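From: Marcelino Furtado
To: arms-on-a-budget list
Date: October 8, 2023
Subject: Re: Wendia gripper kit, worth it?

Valquíria Rangel wrote:
> Has anyone bought the Wendia kit yet? $524 seems like a lot for a
> gripper and a set of pads. I need it for soft, bumpy stuff and I don't
> want another drawer ornament. Do the ribbed pads do anything?

Hi Valquíria,

I've had mine since February and I'd buy it again (ask me on a bad day and I might grumble!). Mounting took me one evening, mostly spent hunting for the right hex key. The ribbed pads are the good part. I've been running bread-into-basket with fake rolls, a round knotted one and a longer braided loaf, and the ribs grab the braid much better than my old flat pads did.

My gripes: the cable loops out at the wrist and I fuss over it constantly, and spare pads are $109 a pair, ouch. Shipping took five weeks too. Elias got his quicker through Bezerra, so maybe try them first.

Here's my table with the basket still empty and both rolls out in front.

If you want my grip settings, write me off list and I'll dig them out. They're for the older firmware, so start gentle.

Marcelino
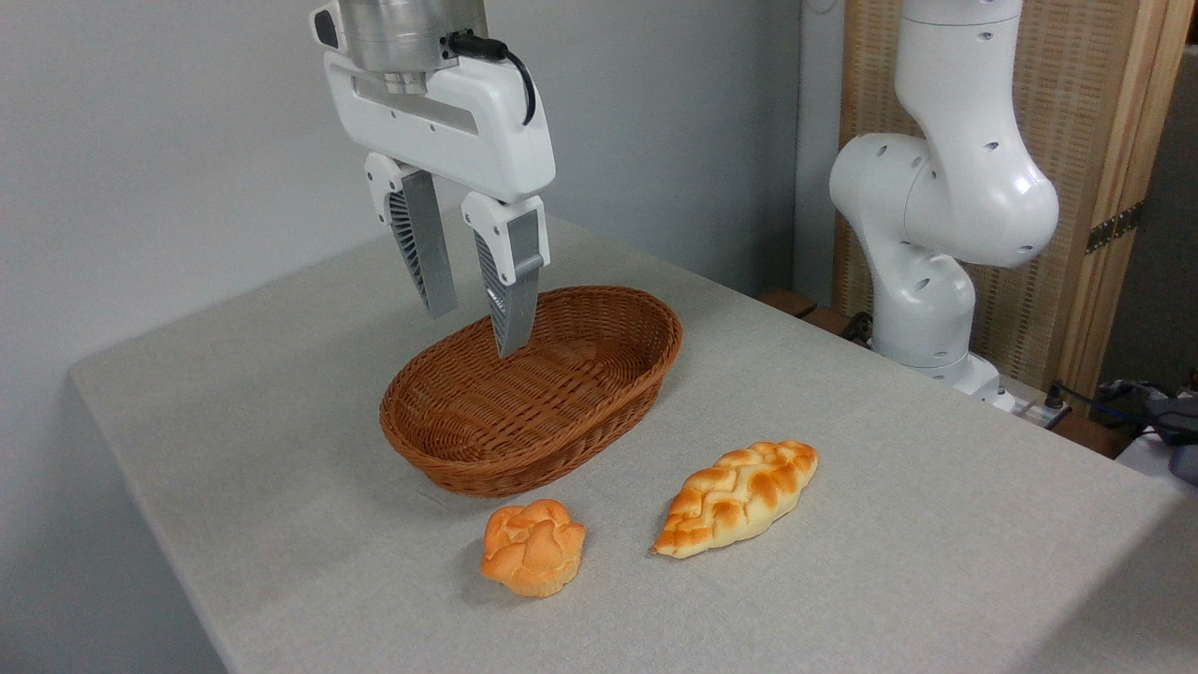
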